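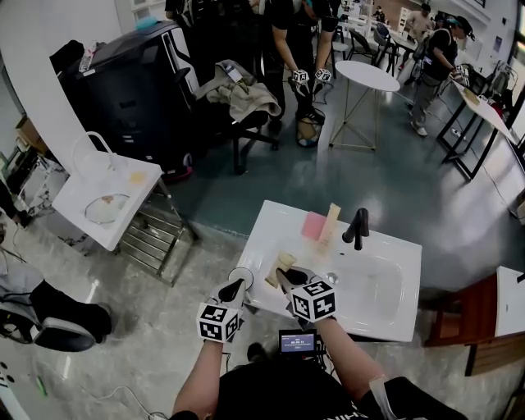 Print | E-mail

About us

Gredotlow is a small company in Hindport. We rent furnished apartments to people who come to the town for work, usually for one month or longer. Alistair Menzies started the company with 2 apartments on Baxter Street. Today we have 16, all in walking distance from the harbor.

Our guests are nurses, engineers, teachers and also families who wait for their own house to be finished. Many of them arrive late in the evening, so we always give the keys in person, also on Sunday.

Every apartment has a full kitchen, a desk and a bathroom with good light. Linen is changed each week. The price includes water, heating and internet. For the smallest apartment it is 1555 per month, and you pay no fee for the booking.

In August we moved our office to the ground floor of the Bukix building, next to the bakery. Please use the side door. If you want to see an apartment before you decide, write to us some days before and we will find a time. We answer in English, and Alistair also speaks some Portuguese.

Print this page
E-mail this page to a friend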